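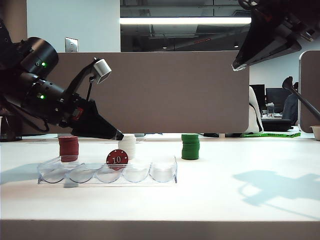 Reading time for this chapter: 11 minutes

Chapter 3
Tokens, Chips and Small Change

Before you begin

After this chapter you should be able to explain the difference between money and a token, describe how a token gets its value, and work out the cost to a business of keeping tokens in use. You will need a calculator for the exercises, and it is useful to have read the part of Chapter 2 on promises to pay.

3.1 A town with two kinds of money

In the harbour town of Fomholm, the ferry company used to sell small metal discs at its office on the wharf. One disc paid for one crossing. The discs had no number on them and no name of a bank, and you could not use them to pay your tax. Still, within a few years the bakery next to the wharf accepted them for a loaf of bread, and the barber accepted them too. They knew that they would take the ferry sooner or later, or that they would meet someone who would.

The ferry company did not plan this. It had ordered 2000 discs, and it expected that most of them would come back to the office every month. In September the clerk emptied all the boxes and found only 78. The rest were in kitchen drawers, in coat pockets and in the till of the bakery. The company had been paid for all these crossings, but it had not yet carried the passengers.

Economists have a name for the amount that is owed in this way. It is called an outstanding liability, and we will use this term many times in the chapter. An outstanding liability is a promise which somebody has already paid for and which is not fulfilled yet.

3.2 What is a token?

A token is an object that stands for a value inside a limited circle of people. A laundry token stands for one wash. A cloakroom ticket stands for one particular coat. A poker chip stands for a sum of money, but only at the table or in the building where it was issued. When you carry it out of the door, it becomes a piece of coloured material that is pleasant to hold and buys nothing.

Money is different in the size of the circle. A banknote is accepted by people who have never met the issuer and who do not think about it at all. Between the two there are many cases which are not easy to classify. Were the discs of Fomholm still tokens when the barber took them? Keep your first answer in your notebook - we will return to it in section 3.6.

3.3 Why would anyone use tokens?

There are several reasons, and they are not equally honourable. Tokens make payment quicker, as everybody who has waited behind a person searching for coins will know. They also bring the money to the business earlier than the service is given. And people spend them more easily than cash. A player who would think for a long time before putting down a banknote may push forward a pile of chips of the same value without much thought.

The Jalumance fairground, which we will study in the exercises, sold ride tokens in bags of 30. Each ride cost four tokens. Try the division and you will see the problem at once: a family that bought one bag could take seven rides, and two tokens stayed in the bag. Some families bought a second bag to use the two that were left. Others took them home, and the fairground kept the money.

Is this fair? The manager of the fairground would say that the price was written clearly at the gate. A parent might give you another opinion.

3.4 Key terms

Token: an object accepted for value inside a limited circle.
Issuer: the business or person who sells the token and promises to honour it.
Redemption: the moment when the token is given back in exchange for a service or cash.
Breakage: the value of tokens that are never redeemed.

Warm-up questions

1. Look in your own home for objects that are tokens according to our definition. Who is the issuer of each one?
2. The Virág swimming pool changes the colour of its entry tokens every year, and the old ones are not accepted any more. Who gains from this rule, and who loses?
3. The town of Mernelitz wants to replace its bus tokens with a plastic card. Write a short paragraph on what will happen to the outstanding liability on the day of the change.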